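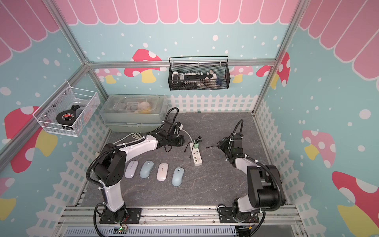
Does a robot learn better from more demonstrations, or from more varied ones?
More varied, at least on our bench, and by a wider margin than Irena Wasilewska bet lunch on in December.

Her group on the Hulero project has finished its comparison, and the write-up went around on Jun 20, 2025, late enough that most of you had gone home. The question was simple. Take a two-arm policy, give it a fixed budget of 160 demonstrations, and change only how messy the table gets. In the tidy condition, objects started in the same spots every time. In the messy one, the operator moved everything between takes, swapped the mice for other mice, and left cables wherever cables like to go.

Both policies then got 50 trials on layouts neither had met. The tidy policy finished 2. It was very graceful about it, too, reaching with total confidence for the place where a mouse used to be. The messy policy finished 30, with jerkier motion and a good deal of dithering over which arm should go first.

Wallpaper turned out to matter more than anyone wanted. Mushrooms, a picket fence and pink awnings give the cameras plenty to look at, and the tidy policy seems to have used some of it as a landmark. When the team hung a different print, its reaches drifted sideways. The messy policy barely noticed. Wasilewska would like a second print before she puts that in a paper, and has asked that people stop sending her links to ones with dinosaurs.

Next up is the Uldale task set, which adds plugs and power strips. Plugs are less forgiving than mice. The Jimier code branch has the training settings and both sets of logs, including the failures, which are sorted by arm. If you want bench time for your own runs, sign up on the sheet by the door and put the cables back where you found them, or for the messy condition, don't.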